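Automation 210, Handout 7
Chores and Machines: Where Things Stand
Instructor: Quang Quách

Tidying a shelf is pick, carry, place, release.
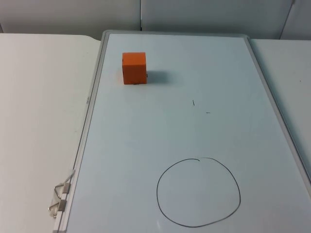
Placement tolerance decides most household tasks. A plate needs a rack slot; a Flenton parts bin is more forgiving. For the exercise, treat the hand-drawn circle as the bin and the orange cube outside it as the part. State the allowed error in mm.

Grasp planning comes next. Read Chacko, p. 93. 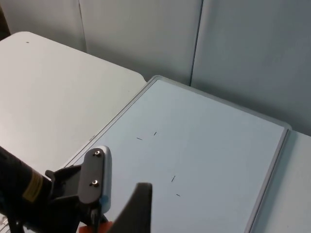 Cycle time is a separate matter. Shop floors budget for it, homes rarely do.

Stacking adds a height constraint. 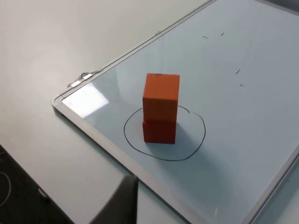 Folding laundry remains unsolved at useful speed. Problems 1-4 due 6/23/24.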